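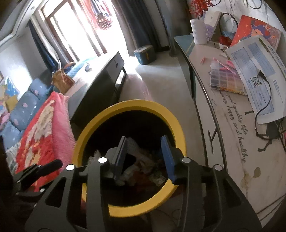 The bin with the yellow rim, next to the long low cabinet.

Carkus: a bedroom tidying collection

Hi, and thanks for downloading! Carkus is my set of photos and notes on what happens in lived-in rooms on cleanup day. I'm Benvinda Henriques, I put it together and I answer the mail, so if something is mislabeled you can blame me.

What's in it

There are 2,508 photos from 34 rooms, and 838 of them have a trash bin somewhere in view. I love the bin ones! Crumpled tissue, wrappers, scraps of who knows what, all squashed together against a dark liner. If you've ever tried to label crumpled paper you'll know why I spent most of January grumbling.

The other photos cover tabletops, beds and blankets, and the usual drift of mail (so many plastic mailing bags). I left printed covers and their lettering alone, so you'll run into lines like "good quality life" and "happy and healthy" on the cabinet top. Stains stay in too. Please don't retouch them and send them back to me, somebody did that with version 2 and I had to sort it all out again.

How it's organized

There are 3 folders: bins, surfaces and floors. A photo goes in the folder for whatever is being tidied, so a bin beside a cabinet is in bins even when the cabinet takes up a good part of the picture. The notes file has one line per photo with the room number, the folder and whatever I felt like writing that day. Some of those lines are long, sorry.

Labels

I kept them plain: tissue, wrapper, paper, packaging, fabric, other. If I couldn't tell what something was, it's "other," and there's a lot of "other" in the bins. Anything with print on it gets a "printed" tag as well, whether or not you can read it.

Known problems

Rooms 11 and 12 are swapped in the notes file. "Wrapper" and "packaging" overlap more than I'd like, and the Urkano import script chokes on commas in my comments (use the tab version). Dark liners make the bottom of a bin hard to read, so treat those labels as my best guess.

Last updated Monday, September 14, 2020. The swapped rooms are next on my list.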